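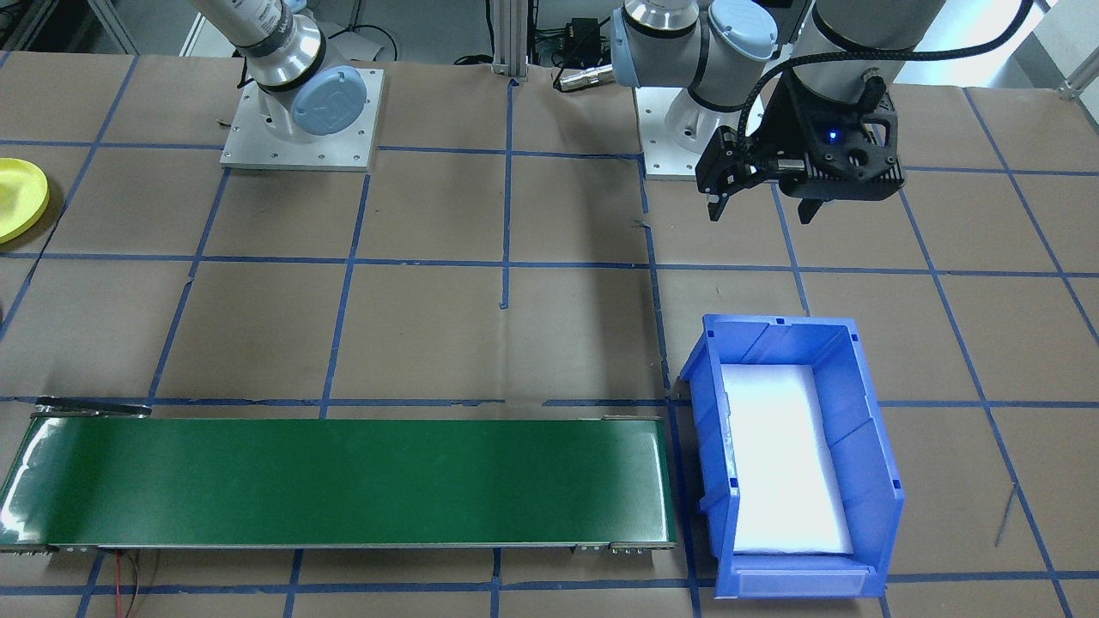

Gowda Hall Craft Room, Our Big Table

My sister Anitha and I have shared this room since February, and the table is the part of it I like the most. We cover it with brown paper from a shop called Neka, which sells it on long rolls for packing. One roll costs us 28 dollars and we use it slowly. On top of the paper we make a grid with dark blue tape, up and down and across, so that every kind of work can have its own cell. I am not very exact with tape. The lines go a little uneven, and in some places there is a small gap or a torn end, but for sorting it is good enough. The creases and the smudges in the paper do not disturb us either – we change it when writing on it becomes difficult.

The paper
We tried white paper first, and every mark on it looked like a mistake. Brown is kinder to the eyes, also in the evening under the lamps. Anitha wanted a plastic cover, which is easier to wash, but pencil does not stay on plastic and we like to write the name of a thing next to the thing.

The tape
Please buy the kind that can be lifted again. We press it with the thumb from the middle to the ends, and where two lines meet we let one go over the other. My first grid took me one whole afternoon. Now I can finish it before lunch, if the phone is quiet.

The cells
A cell should be bigger than you think. In the old room on Gorine Street we made them narrow, and the buttons were always visiting their neighbors. For beads and other round things we put a shallow dish inside the cell.

When the paper is changed
We pull the tape first, slowly and low to the table, and after that we roll the paper toward the door. The clean side of an old sheet is still fine for wrapping parcels. If you would like the measurements of our grid, write to Nandini Bangera through the contact page and I will send them.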